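Branby Trust Small Grants
Interim report from the Irnent Community Library
Reporting period: months four to nine
Project: Household water hardness survey and descaling advice

1. Summary

The survey is on schedule. Sampling in the Irnent and Pundska supply zones is complete. Sampling in the Kongkaew zone began in August and will run into the next period. Spending is within budget on all lines except postage.

2. Sampling

Kits were issued from the library desk and by mail. Each kit holds one sample bottle, a return label and a one-page form asking for the street, the tap used and whether a softener is fitted. By the end of the period, 3,446 kits had been issued. The return rate in Irnent was 55 percent. Pundska was lower, mainly in the streets north of the rail line, and a second mailing went out there.

Samples marked as drawn from a hot tap or an outdoor tap were excluded. Samples held for more than 17 days before testing were also excluded, in line with the method agreed at the start of the grant.

3. Testing

Hardness is measured by titration and recorded as milligrams per liter of calcium carbonate. Every batch includes a blank and a reference solution. One batch failed the reference check and was run again with fresh reagent. The repeat passed and the first set of readings was discarded. 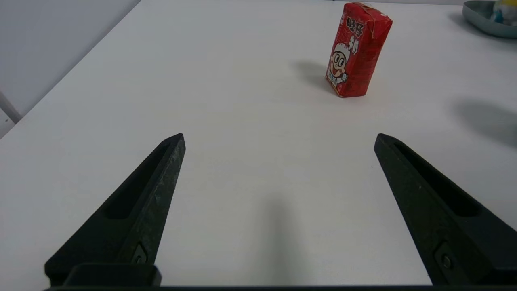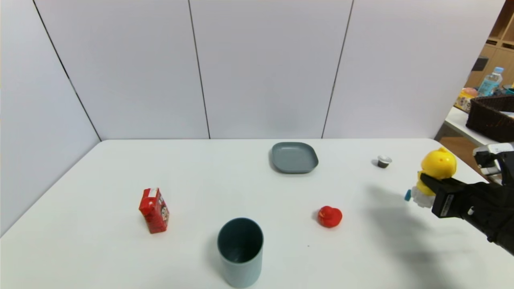 The red carton and the tall cup on the white table. 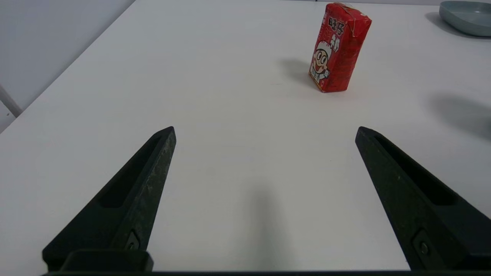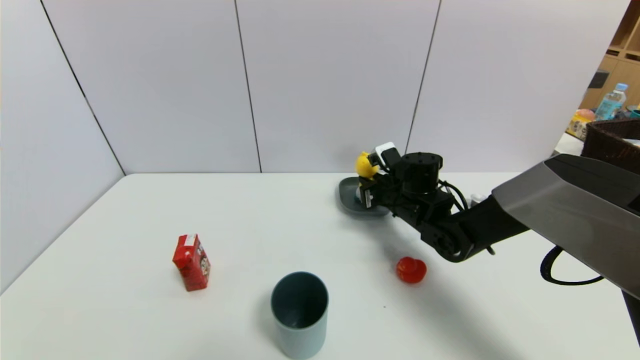 Results for Irnent show a clear split between homes fed from the borehole and homes fed from the reservoir. The mean difference was roughly 90 milligrams per liter. A narrow band of streets between the two gives mixed readings, which we attribute to changes in valve settings during the summer. The water company has been asked for its valve log for those months.

4. Advice sheets

Two advice sheets have been drafted, one for kettles and coffee makers and one for water heaters. The kettle sheet is in use at the desk. The heater sheet is on hold until the section on pressure relief valves has been checked by a licensed plumber.

5. Budget

Postage is over its line because of the second mailing to Pundska. The excess can be met from the printing line, where the final quote was lower than planned. We request approval to move the funds. No change to the total grant is needed.

6. Next period

Complete the Kongkaew sampling. Retest the mixed streets in Irnent once the valve log is received. Release the heater sheet. Submit the full data table, with street names removed, along with the final report.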